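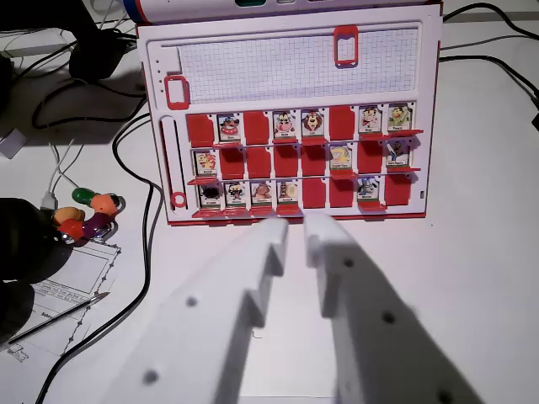 Deduction games

10/23/18
By Zakhar Sydorenko

Deduction games are games in which players identify hidden information by gathering clues and ruling out possibilities. They are played with cards, boards, pencil and paper, or speech alone. In the character-guessing branch, two players question each other in turn about a concealed identity.

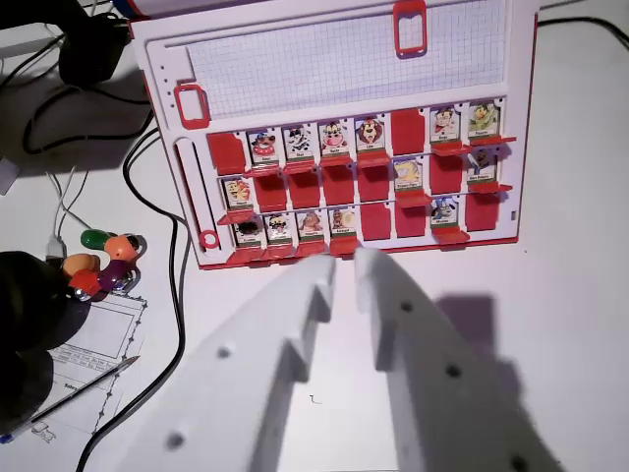

How does a player narrow down the choices?
Each reply removes the characters that do not fit. A question that splits the remaining group evenly is generally the safest.

Club play is recorded at Sarnport and Ullbridge, where matches are decided over 5 rounds. The Sarnport collection, catalogued by Kęstutis Navickas, lists 509 printed deduction games, including several in French. Spoken forms are older and poorly documented, as their rules were seldom written down. 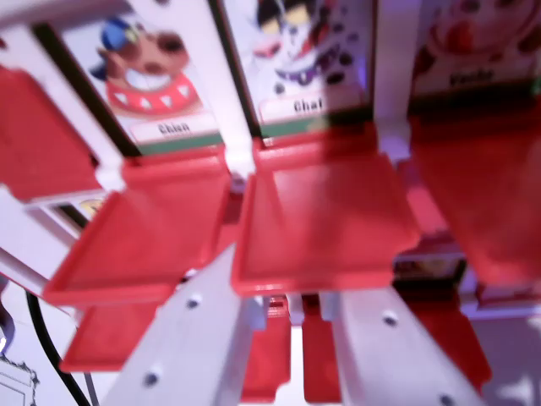
Character cards in a guessing game, among them "Chien", a cartoon dog in a blue cap.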